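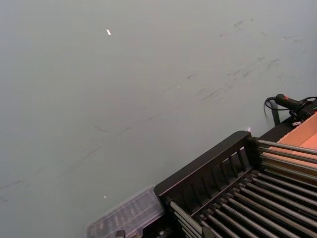 Durnar has finished refitting the packing hall at its Irkport warehouse, where 49 stations now pair a flat gray worktop with a roller rack set at an angle to it. The last group of stations went into service on Thursday, and the temporary tables that had stood along the loading side since September have been taken out.

The building handles small household goods and spare parts, most of them shipped in single cartons. Until the refit, packers worked at plain tables and carried each finished carton to a shared conveyor at the end of the row. The walk was short, but at busy times cartons were stacked on the floor next to the conveyor and had to be picked up a second time.

Under the new layout the carton is set on the rollers as soon as it is erected and stays there until it is closed. The gray surface is kept for the goods themselves. Items are taken from the tote, checked against the slip and slid across to the rack side, then placed in the carton. Small parts such as screws, caps and loose fittings go into a clear plastic container first, so the contents can be checked from the side before they are bagged.

The racks were supplied by Hapeta, which also made the brackets that fix them to the benches. Each has a black side panel with a rounded top corner and a row of narrow vertical slats under the rail. The panel keeps goods on the worktop from rolling in among the metal rollers, which had been the main complaint about an earlier trial version with an open side. Solid panels were tried as well. They did the same job, but paper scraps and tape ends collected behind them and could only be cleared by unbolting the panel.

Spacing between the rollers was the other point that took time to settle. The trial rack had wide gaps, and small cartons tipped as their front edge dropped between two bars. The final version sets the bars closer together. Durnar said the smallest carton in its range now rests on at least three rollers at any point, and that a padded envelope can be pushed along the rack if it has something stiff in it. Soft envelopes are still carried by hand to a separate cart.

In the acceptance test, which ran through one full shift on part of the hall, packers closed 1053 cartons containing 2537 items. The company did not give a figure for the old tables on a comparable day. It did say that no carton was set down on the floor during the test, and that 2 racks were pulled out of line afterward to have their end fittings tightened. Both were back in place before the evening shift.

The worktops are not new. They were lifted from the old tables, cleaned and refitted on the new frames, and many show it. Marks tend to run in the direction that goods are pulled, toward the rack or away from it. Durnar looked at replacing the surfaces and decided against it after measuring how flat they were. A worktop will be changed only if a scratch is deep enough to catch a slip of paper or the corner of a bag. 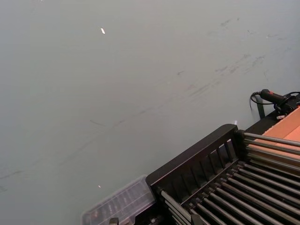

Edith Escobar said the scuffs bothered her less than the height. In her view the rollers sit slightly too far above the bench for anyone packing heavy items, and a carton full of metal parts should be built lower down. She added that the slats were a clear improvement on the open side, and that she had stopped losing small parts into the rack on the first day.

Durnar confirmed that height is still under review. The frames can be raised or lowered at the feet, but bench and rack move together, so lowering one lowers the other. Hapeta has offered a bracket with a second set of holes that would let the rack drop on its own. A sample is to be fitted at the station nearest the tape store and used for heavy orders only. If it holds, the same bracket will be ordered for the rest of that row.

Cleaning has been written into the shift routine. Worktops are wiped at the change of shift with a damp cloth and left to dry before the next tote is opened. Rollers are turned by hand once a week and checked for tape residue, which slows a bar and makes cartons drift to one side. A bar that does not turn freely is lifted out at its end fitting and swapped. Spare bars are kept in the tool cage – long and short types on separate shelves, as the two are easy to confuse once they are out of the frame.

Packers have also been asked not to leave knives or tape guns on the rollers. The slatted panel can take a hook, and hooks have been handed out for this purpose, though several stations were still without one at the end of the week. Further stock is on order.

The refit leaves the returns area as it was. Returned goods are still opened on plain tables at the back of the hall, where cartons come in damaged too often for rollers to be of much use. Durnar is looking at a version of the same bench without the rack for that area, with deeper sides and space underneath for flattened cardboard.

A second Durnar site, at Zalus, uses the older tables and is expected to be measured for the same equipment after the height question has been settled. No order has been placed for it. The hall at Zalus is narrower, and the angled rack would need to be turned the other way on one side of the aisle to leave room for carts.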